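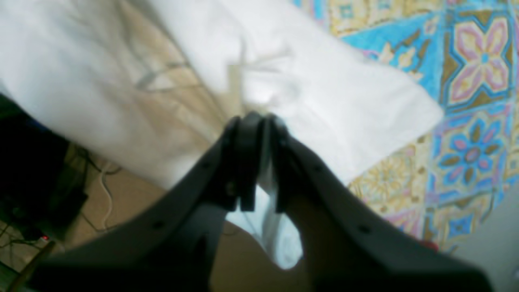
Moved to a new phone and now I can't get into the page for our neighborhood group

Posted by Dilek Karaca, 11/4/23

Hello everybody, and thank you in advance for reading, because I have a feeling this is going to run long. I look after the Facebook group for our neighborhood, Rodel Heights. It started out as a place to swap plants and ask if anyone had seen a missing cat, and it has grown to 2142 members, which still surprises me whenever I look at it! I also have a Page for the spring plant sale we hold every May, and the Page is where my trouble is.

Last week I changed phones. My old one was so slow that I could make tea while a photo loaded. I put the Facebook app on the new phone, signed in with my email and password, and my own profile came up just fine, with all my friends and messages where I left them. The group came up too, and I can still approve people and pin posts. But when I look for the plant sale Page, I see it the way a stranger would. It offers me a Follow button. There is no place to post as the Page, and I can't see the messages people send to it.

I did try a few things before coming here. I signed out and back in. I deleted the app and installed it again. I also tried on my husband's laptop and it looked just the same there, so I don't think the phone is broken. My old phone has already been wiped and traded in at Virholm Mobile, so going back to it is out.

The Page has 601 followers and I would be heartsick to start over from nothing. Have I lost it? And if it helps, I have a dim memory of making a second Facebook account years ago with an old work email, when I was trying to keep the plant sale separate from my family pictures. I can't remember if I ever used it for anything.

With thanks, Dilek

Senyo Odoi
check your notifications, maybe somebody took you off as admin. happened to my cousin. otherwise make a new page, it only takes 5 minutes and people will find you again

Anca Matei
Hello Dilek, and please don't make a new Page yet! I think you solved most of this yourself in your last paragraph. I went through nearly the same thing with the Page for my choir, so let me go slowly and tell you everything I would try, in the order I would try it.

A Page doesn't have its own email and password the way a person does. It hangs off one or more personal profiles, and those are the people who can manage it. If you can see the Page but only as a visitor, then the profile you are signed in to is most likely not one of the people with access. Your old phone may well have had both of your accounts saved on it, and you could have been hopping between them for years with one tap on your little round picture, without giving it a thought. (I certainly was.) The new phone only knows the account you typed in.

So first, before you go digging for the old account, rule out the easy thing. Open the menu in the app and tap your name or picture at the top, where it lets you switch profiles. If the plant sale Page is in that list, choose it and you are done, and you can forget the rest of what I've written. The exact spot for this moves around from one version of the app to the next, so if you don't see it right away, look for a small arrow beside your name.

If it isn't listed, go looking for that second account. On the laptop, open a private window in the browser so that you stay signed in to your regular account everywhere else. Go to the Facebook sign-in page and choose the forgotten password link. It will ask for an email or a phone number. Put in the old work email. If an account comes up with your name on it -- or the name of the plant sale, if you were feeling playful back then -- you have found it. Don't ask for the code just yet, though. Look at where it says the code will be sent. You want a place you can still open.

If the only choice is the work mailbox and you left that job, try your cell number instead, and then any other email you have ever had. Mine turned up under an address I had from an internet company called Nisinberg that I had forgotten I ever paid for. You can also search your current inbox for old mail from Facebook that mentions the Page by name. The greeting and the address it was sent to will tell you which account it belongs to.

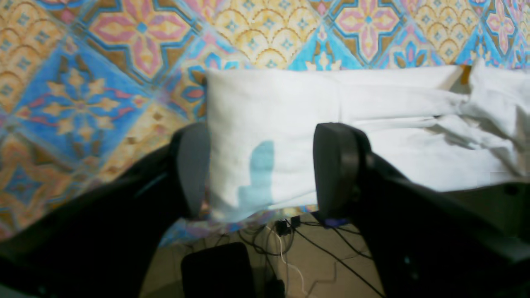
Can I have the Page on both of my accounts, so this doesn't happen again?
Once you are in with the old account, switch to the Page, open its settings, find Page access, and add your everyday profile with full control. Then sign in to your everyday profile and accept the invitation.

I would do that the very same day. It will probably ask you for the old account's password again before it lets you add anybody, so write the new password down on paper before you begin. I'd also add one more person you trust completely, and I do mean completely, as anyone with full control can remove you too. For our choir it is my sister-in-law, who never posts a thing but is there if I drop my phone in the lake.

After that I would leave the old account alone for a while. Don't delete it until you have posted as the Page from your regular profile and answered a message or two. I waited until the end of the season, and even then I was nervous about it.

One more thing, and I'm sorry for going on. You may come across people who write to you offering to recover a Page for a fee, or who claim to be from support and ask for your code. Please don't send them anything. The code is for you to type in yourself and for no one else.

Do let us know how you get on, and good luck with the plants!

Ataberk Yaman
Agree with Anca. Only thing I'd add is that if you get locked out for too many tries, stop and leave it 24 hours before trying again. I kept hammering away at mine and just made it longer. Also ask whether anybody ever helped you with the Page, even for one week. A former helper might still have access and could add you back without any of this.

Dilek Karaca
Oh, you are all so kind. The Page was not in the list when I tapped my picture, so I did the private window, and there I am under the old work email with a profile photo of a tomato! It is offering to send the code to a cell number, and the last two digits match mine. I have to pick up my son now but I will sit down with it this evening with paper and a pen, as Anca says. Ataberk, your question made me think of our neighbor İlker Canpolat, who put up the sale pictures for me one spring when I had the flu. I will ask him too, in case the code never comes.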